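I have been wearing the same pendant for 18 years, and I would like to say a few kind words on behalf of the people who made it and others like it. It is a small, cloudy piece of amethyst on a plain silver loop. I bought it at the winter craft market in Nekville, on a January afternoon when my feet were so cold I would have bought anything from anyone who had a heater under the table.

The man at the table was Reto Oberholzer, and he is still there most winters, a bit grayer, with the same green cash box. He told me the stone was good for calm. Then he told me the loop was soft and I should not sleep in it, and I remember thinking that the second piece of advice was delivered with exactly as much seriousness as the first. I slept in it anyway. He has fixed the loop twice and has never said a word about it.

## What we are paying for

I bring this up as I have been reading a good deal of grumbling about stone jewelry lately. The complaint goes that a stone can't calm you down, so selling it as a calming stone is cheating. I understand the worry. I have seen a shop in Colier with a bracelet at $700, and a card beside it promising better sleep and a healthier liver, and I walked out feeling cross for the rest of the day. Please see a doctor about your liver!

But most of what I see at the markets is nothing like that. It is a tray of earrings with a little handwritten card that says rose quartz is for love, and people read the card and smile and think of their sister. The meaning is part of the gift, in the way that it is with birthstones, or the flowers you pick for a funeral. My mother gave me a garnet ring when I turned 21, and I don't believe she thought it was going to do anything. She wanted me to have something red and warm from her, and I still do.

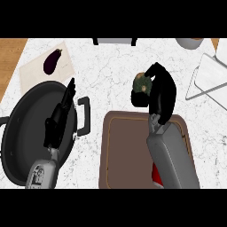
## A little more honesty on the card

Where I do side with the grumblers is on the matter of what things are made of. If a stone is dyed, say so. If the turquoise is really howlite, say that too - I happen to like howlite, and I would wear it under its own name. The Seok brothers' stall, two down from Reto's, writes "glass" on everything that is glass, and they sell plenty of it. I own three of their pieces.

Metal matters even more to those of us with fussy ears. "Silver tone" tells me nothing, and I have had a whole week of sore lobes from a pair of hoops marked that way. I'd gladly pay a few dollars extra for a maker who writes down what the ear wires are.

As for the meanings, I would leave them on the card and let the wording be modest. "Traditionally worn for courage" is a lovely thing to read, and it's true. My neighbor bought a tiger's eye from Wimum's little shop by the station before her driving test, and held it the whole way round the block, and she passed on the second try. She gives the stone no credit for it, but it lives in her glove box now, next to the tire gauge, and I noticed she moved it over when she changed cars.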